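Skoledstead Institute for Household Automation
Demonstration Data Working Group
Minutes of the October meeting

Present: representatives of the Collection Team, the Simulation Team, the Training Team, and the Filtow project office. Apologies were received from the Waweru site.

The meeting was called to order at 9:30 a.m.

1. Minutes of the previous meeting

The minutes were approved with one correction. Under item 4, "rejected demonstrations" should read "demonstrations held for review." The action log was updated accordingly.

2. Status of the Filtow collection

2.1 The Collection Team reported that the Filtow set now holds 1,973 accepted demonstrations across all tasks, recorded in simulation by remote operators. The target for the cup and cloth task is 1,000 accepted demonstrations. That target has not yet been met, and collection on the task will continue under the present task sheet, subject to item 3.

2.2 The group reviewed material from the cup and cloth task in the simulated kitchen. The view was taken from the robot's own body, as supplied to the learning system. 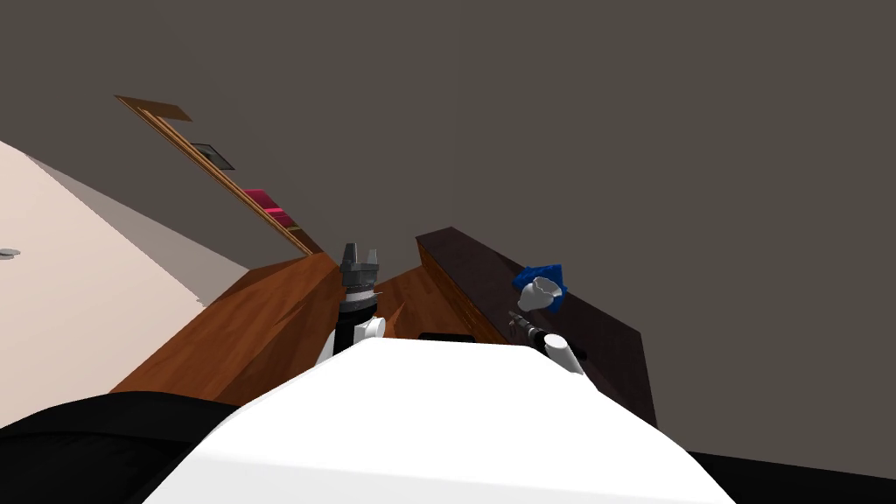 Figure 1. Cup and cloth task, body view. White cup and blue cloth on the dark counter; right arm near the cup, left gripper raised.

2.3 The Training Team noted that the robot's white body takes up much of the lower part of the view and asked whether this portion should be masked before training. The Simulation Team advised against masking at this stage. The same body would be in view on the physical platform, and a policy trained on masked views would need the same mask applied when deployed. The group agreed to leave the views unmasked for the current release and to return to the question when the first comparison runs are available.

2.4 The tilt of the view was also discussed. The Training Team requested that views be stored as rendered, with no leveling applied, and that the camera pose be saved with each demonstration. Agreed.

3. Variation in starting conditions

3.1 The Training Team expressed concern that too many demonstrations begin with the cup and the cloth close together. A policy trained on such a set may learn to use the cloth as a marker for the cup and fail when the two are separated. The Collection Team replied that the task sheet allows any placement on the counter, but that operators tend to accept the first layout the system offers.

3.2 It was agreed that the layout generator will be changed so that operators can no longer keep the same layout from one demonstration to the next. The Simulation Team will supply 11 additional starting layouts, to include separated objects, an upright cup, and a cup lying with its handle underneath.

3.3 The group considered whether objects outside the task should also vary. 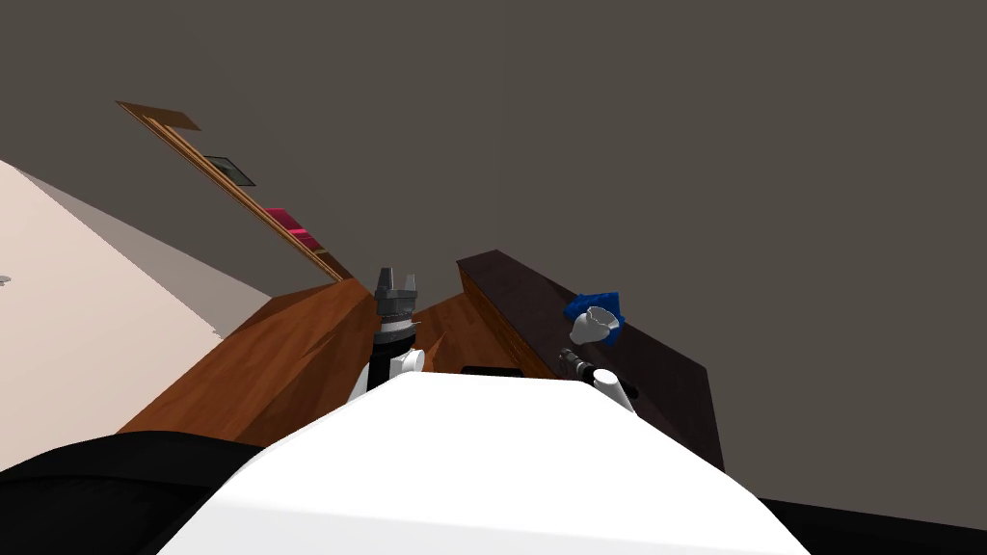 The pink and magenta items on the far side of the room, the small dark item near them, and the flat black object on the lighter wood play no part in the task. The Training Team asked that such background objects be moved, recolored, or removed in a portion of the new layouts, so that the learning system does not come to depend on them. The Simulation Team agreed to this in principle but asked that the wall and counter colors be left unchanged until the background object trial is complete. Changing both together would make the results difficult to read.

3.4 The Filtow project office asked that every layout carry a version label in the release notes. Agreed.

4. Labeling and acceptance

4.1 The Collection Team presented a revised acceptance rule. A demonstration will be accepted if the task goal is reached within the time limit and neither arm passes through a fixed surface. Demonstrations in which the operator drops an object and recovers it will be accepted and given the label "recovery."

4.2 There was some discussion of idle time. The Training Team stated that long pauses teach the system to wait. The Collection Team responded that short pauses are part of normal operation while an operator judges distance, above all when one arm is held still and the other is in use. It was agreed that pauses at the beginning and end of a recording will be trimmed automatically and that pauses within a recording will be left in place.

4.3 A second reviewer will check 30 demonstrations from each batch. Disagreements between reviewers are to be recorded in the batch sheet and not settled verbally.

5. Wulitz operator interface

5.1 The Simulation Team reported that the new release of the Wulitz interface corrects the delay in gripper response raised at the last meeting. Operators at Skoledstead have moved to the new release. The Waweru site remains on the earlier one.

5.2 The group agreed that recordings from the two releases must be kept in separate folders until the Training Team has compared gripper timing between them.

6. Actions

Simulation Team: supply the additional layouts and change the layout generator.
Simulation Team: confirm that camera pose is saved with all new recordings.
Training Team: report on comparison of gripper timing between Wulitz releases.
Collection Team: circulate the revised acceptance rule to operators at both sites.
Project office: add layout version labels to the release notes template.

7. Other business

The project office reminded members that storage requests for the next quarter are due before the end of the month.

The meeting was adjourned at 11:15 a.m.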